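Ondeck Folding Touring Bike

Type: folding tourer, 20 inch wheels
Gears: 7, hub
Luggage: front block fitted, rear rack fitted
Hire: by the day or by the tour
Sale: ex-tour bikes only, end of September

We stock the Ondeck because people who book boat and bike weeks keep asking for it. We were slow to take it on, and we still steer plenty of riders towards an ordinary tourer. Read the whole page before you put one in your basket.

What the maker says

Ondeck describes it as a full touring bike that happens to fold. We'd put it the other way round. It is a folding bike that will tour, if the days are short and the roads are decent. On the Etden canal route, where most stages stay flat and the surface is good, it does very well. On the Daly loop, with its loose gravel and that long drag up from the lock, it is hard work, and small wheels find every hole.

The brochure also promises a fold "in seconds". Our quickest time in the workshop is 18 seconds, by someone who does it all day. On a quay, with panniers to take off first and a queue behind you, allow a few minutes. You will get better at it by the middle of the week.

Gears

Seven gears in a sealed hub. They shift when you are standing still, handy at junctions, and there is no derailleur hanging out to get bent on a gangway. The bottom gear is not low enough for steep ground with luggage. We have asked the maker about a smaller chainring twice and been told it is being looked at. We fit our own on hire bikes if you ask when booking. It costs you a bit of speed on the flat.

Luggage

The front block takes a bag that comes off with one click, and this is the best thing about the bike. The weight sits on the frame and doesn't swing with the bars. The rear rack is less good. It is short, so anyone with big feet will catch their heels on full-size panniers. Use the small ones, or strap a soft bag across the top.

The maker quotes a rear load limit that we think is hopeful. We won't send a hire bike out with more than 4 kg on the back, plus whatever you carry in front.

On board

Most of the boats we work with have a bike deck, so you don't need a folder to join a tour. Where it does pay off is on the train at either end, and on the smaller boats such as the Listumetti, where full-size bikes are stacked on the roof and you wait your turn to get yours down. A folded Ondeck goes under the stairs. Ask the crew first. 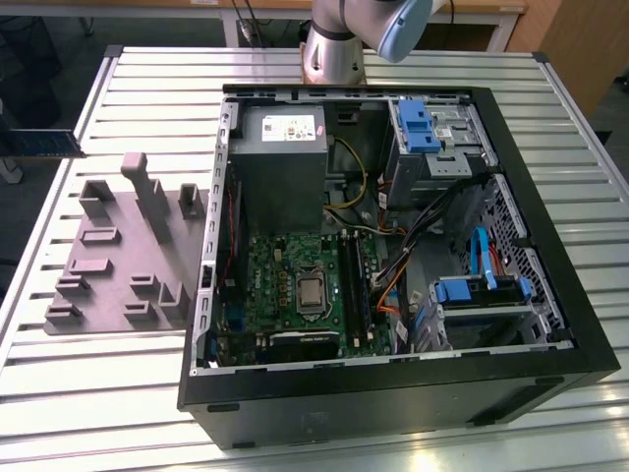 Eoin Scanlon thinks we are too hard on it. He did the Etden week on one of ours and wrote afterwards that he had "no complaints past the saddle", that his longest day was 40 km, and that he'd take the same bike again before he'd wait for one to come off a roof. He did add that he travels light and that his wife, on a normal hybrid, was ahead of him most of the way.

Fair enough. On those distances we would expect it to be fine. It is the riders planning double that who ring us up on day three.

The saddle, since he mentions it, is poor. Bring your own and we'll swap it over at collection. Standard clamp.

Sizing

One frame for everyone, says the maker. We have not found that to be true. Very tall riders run out of seatpost, and the longer post is an extra that is often out of stock. If you are unsure, come in and sit on one. Eduard Matoušek does fittings in the workshop on Friday afternoons and will tell you plainly if it doesn't suit you.

Buying an ex-tour bike

At the end of the season we sell off the hire bikes. They have had a working life and they look it: scratched paint, scuffed cranks, the odd replaced cable. Each gets new brake pads and tyres, and the main hinge is checked for play. Any bike with movement in the hinge isn't sold.

We don't offer the maker's extended cover on these. Having read the small print, we couldn't find much in it that you don't already get from us.

In the box

Bike, pump, front bag, one spare tube, multi-tool. Lock and lights are not included with sale bikes. Hire bikes have both.

Please return hire bikes unfolded, with the front bag emptied.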